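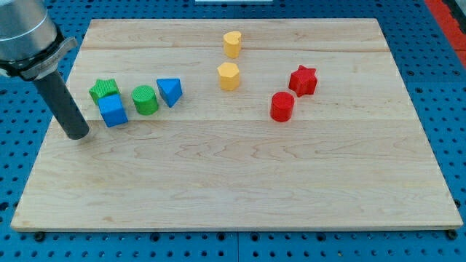

Slide 4, sorting by colour or by shape. Start with the question the Nidthorpe parents ask most: should a child of three know the names of shapes yet? Say no, and that handling them comes first. Point out the green star and the green cylinder. A child sorting by colour puts those two together. A child sorting by shape keeps them apart. Both are right, so wait and ask the child why. Leave a pause for the room to try it with the sets on the tables.

Slide 5, the board. Pale wood works well as a background. Colours show up on it and the child can tell where the play area stops. Ours at Brellgate cost 40 pounds and has lasted since the hall reopened. Keep the near half clear so there is space to move pieces into.

Slide 6, tidying away. Mention Rawiri Ruawai's idea of packing one colour at a time. It takes longer, and the children like it. The Costigan group does it before lunch.

Questions after this. If someone asks about younger ones, go back to slide 2. Handouts are by the door.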